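Primero la norma, luego la taza

En Drutia se discute mucho, y casi siempre de pie. La última vez que los visité, en septiembre, Ritva Aaltonen y Fredy Inga llevaban media mañana enfrascados en una sola frase del cuaderno de buenas prácticas: la que define cuándo se puede dar por colocada una taza sobre su posavasos. Parece una pequeñez, ya lo sé, pero de pequeñeces así está hecho el cuaderno, que va por las 174 páginas y que Aaltonen defiende con un cariño casi maternal.

La regla más antigua habla del punto de partida. Las tazas van en la bandeja, boca arriba, y los posavasos aparte, sin ordenar demasiado, porque en una cocina de verdad casi nadie los tiene en fila — la mía, desde luego, no es un modelo de nada. Los dos brazos esperan con las pinzas abiertas, y quien prepara la mesa retira las manos antes de dar la señal.

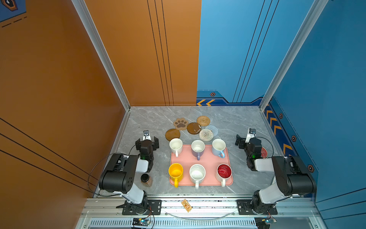
Qué significa «bien puesta»

Aquí empieza lo sabroso. La primera versión del cuaderno pedía que la taza tocara el posavasos, y con eso bastaba. Kamlesh Tiwari, que venía de la hostelería y tiene poca paciencia con las tazas torcidas, repasó casi 522 intentos y propuso algo más severo: la base entera apoyada, el asa accesible y ninguna inclinación a simple vista. Una taza montada en el borde se anota como intento incompleto, aunque no se caiga, y no vale empujarla después con el dedo para mejorar la nota (tentación muy humana, me confesó entre risas). 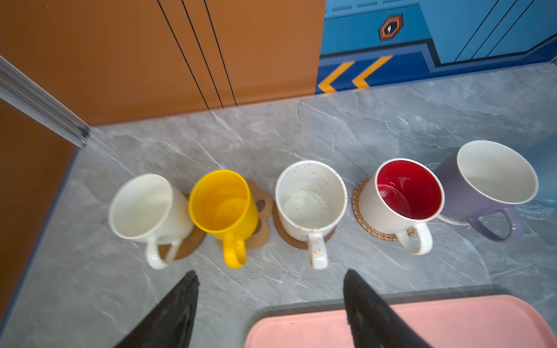 Inga habría preferido una escala de 7 grados, con sus matices y sus medias tintas, y todavía la saca a relucir en cuanto ve un hueco. Aaltonen le contesta que dos personas cansadas, a las seis de la tarde, tienen que llegar al mismo veredicto sin llamarse por teléfono. De momento gana ella, aunque la próxima edición incluirá un apartado de observaciones donde él podrá explayarse a gusto, y también un anexo sobre posavasos de forma irregular, que está por escribir y que los dos, me temo, quieren firmar.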